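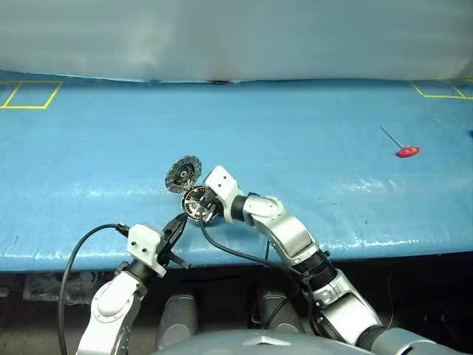
Cable handling, wheel picks and a revised plan for February

December 4, 2023

The last post ended with the club having a working teleoperation link and no agreed procedure. The procedure now exists, in draft, and has survived two weeks of use. This is a summary of where the bench work stands for the Pokham robotics club ahead of the Boychuk round in February. Most of it is for members who missed sessions during exams. Some of it is for whoever has to run the station after I graduate.

The task as we read it

The rules give each team a two-arm robot, a table and a tray of drive parts. The parts have to be brought together in pairs, presented to each other in a set orientation, and then moved to the marked zones at the back of the table. No fasteners are driven in this round. Scoring is per pair, with deductions for drops, for contact with the table by anything other than the part or the fingertips, and for strain on a cable.

Last year's task used printed blocks. Blocks are forgiving. They have flat sides, they are all the same weight, and they stay where they are put. Metal parts with round edges do none of this, and one of ours has a cable attached.

The station

We kept the table covering from last year, which is a blue tarp pulled over the top. It protects the parts and the fingertips, and a dropped part does not bounce far on it. It also wrinkles, and it reflects the overhead lights. Both matter more than I had expected.

Wrinkles matter when a part is stood on its edge. A disc that balances on bare tabletop will lean or roll on a fold. Operators should pull the covering flat at the start of a session and again at the halfway break. Please do this with the arms parked and the enable switch off. It was done once with the arms live, and it will not be done that way again.

The glare is a camera problem and is dealt with below.

Placement zones are yellow tape. Do not move the tape to make a run easier. Zone positions are written into the Cenix configuration file, and if the tape and the file disagree, the logged result is useless and somebody has to go back and delete it by hand. Last month that was me.

The motor and its cable

The motor part is compact, easy to grip and has a predictable center of mass. Taken alone it would be the easiest item in the set. The cable changes that. If one arm lifts the motor and the other does nothing, the slack swings, drags over the front of the table and sometimes gets under the wrist on the next move. We lost more runs in November to trapped cable than to dropped parts.

The current method uses both arms on the same part:

1. Right arm grips the motor by the body, fingers as far from the cable exit as the geometry allows.

2. Left arm picks up the cable a short way along from the motor and holds it with light force. The cable should be able to slide a little.

3. Both arms move together at the slow speed setting. The left hand follows the right and never leads it.

4. At the disc, the right arm makes first contact at the lower edge. The left arm holds still.

5. The operator pauses, checks the cable, then begins the alignment.

Step 5 is skipped constantly. In the logs I can see the difference between operators who pause and operators who do not, and the second group has a lot of runs ending in a protective stop. A pause of one second costs nothing under the current scoring.

Step 2 needs a note on grip force. The default close command in Cenix is meant for rigid parts and will flatten the jacket on a thin cable if it is left on for a whole session. Use the soft profile on the left hand. The profile has to be selected again after every restart, a fault that has been on the issue list since the spring and which I would like somebody to take on as a first project. It is a small change in one file. Ask for the location if you want it.

There was a proposal to tape the cable to the motor body and avoid the matter entirely. The rules do not forbid it. I am against it, mainly on the grounds that the Zarnonthorpe team did something similar last year, lost an appeal over it, and spent the rest of the afternoon with one valid run on the board.

The disc

The disc is approached upright. Standing it up takes practice. The best results so far come from lowering it until it touches, reducing the grip by a small amount, waiting for it to settle and only then opening the fingers fully. Opening in one motion nearly always drags one side and tips it.

Once it is standing, the arm should leave along the same line it came in on. Sideways exits catch the rim. This is obvious when written down and much less so when the only view is from the head camera, where the depth between finger and rim is hard to judge. Operators have asked for the wrist view to be shown larger during this step. That is done, and the layout is saved under the name "bench".

The loose tool

The red T-handle stays out on the right side of the table. In this round it is never picked up, and it counts as an obstacle. Please put it down on the open covering, well away from the parts, and do not line it up neatly with anything. We want the position to vary from run to run. An early batch had it in the same place every time, and a model trained on that batch did badly when it was shifted by the width of a hand.

The wheel

I had low hopes for the spoked wheel and it has become our most reliable pick. Lying flat, it offers a thin rim and not much height, so a top-down pinch with the standard approach pushes the fingertips into the tarp before they have closed on anything. The fix was to tilt the wrist a few degrees and bring the fingers down on opposite sides of the rim with a little clearance, then close slowly.

One finger nearly always arrives first. With blocks we treated that as an error. With the wheel it is fine, provided the second finger closes at the slow rate and the wheel is free to slide across to center itself. The texture on the finger pads gives enough hold on the rim once both sides are in contact.

Two things to avoid. Do not pick by a spoke. There are five of them, and the openings look like handy places to put a fingertip, but a finger inside an opening gets wedged when the wheel turns. Do not press on the brass-colored insert at the hub, either. It has fine teeth and I would prefer that they stay as they are.

On vision: the wrist camera handles the wheel well against the blue as long as the glare band is off the rim. When the band crosses one of the openings, the circle detector in Cenix sometimes locks on to the bright patch and reports a center that is off to one side. We tried raising the threshold, which got rid of the bad detections along with a number of good ones. Turning off the row of lights nearest the window works better and takes no code at all. The specks and marks on the covering are not a problem for the detector at present, but the surface should still be wiped between sessions. 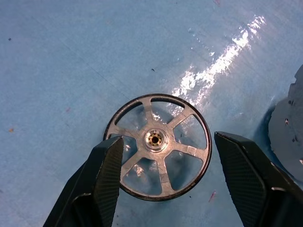

Data so far

We have 1770 logged runs from this term. That number includes everything, good and bad, apart from the ones removed for the tape mismatch. Of these, 57 are tagged as cable faults, and nearly all of them come from before the two-arm method was adopted.

The plan is to hold back 200 runs as a test set and not look at them until the January build. They will be picked by script, spread over all operators. Last year the test set was chosen by hand from a folder called "nice ones", and the scores we reported to ourselves in the winter had very little to do with the scores we got on the day.

Tagging remains the weak point. A run is only useful if the tag says what went wrong, and "bad" is not a tag. The accepted list is drop, cable, tip, slip, stop and other. If you use "other", write a line of text. If the line of text says "bad", I will send it back.

Open items

Finger pads. The left pair is starting to wear at the tips. We have one spare set. Boychuk rules allow a pad change between rounds but not during one, so the new set should go on a few sessions before the event – early enough to get used to the different grip, late enough that it is not worn again.

Table covering. A matte sheet would reduce the glare. It would also make everything recorded so far slightly different from everything recorded afterward. My preference is to stay with the tarp until February and change it in the spring.

Operator rota. We have more people who want to drive than people who want to tag. From the next session these are paired, and whoever drives one block tags the following one.

Alignment feedback. At the moment the only signal that the motor has touched the disc is what the operator sees. The wrist force estimate is available in the log but is not shown live. A simple bar on the operator screen would be enough. I have a rough version on a branch and it needs testing by somebody other than me, preferably somebody who has not read the code.

The branch is called force-bar. Build instructions are in the readme, and the second step has to be run twice.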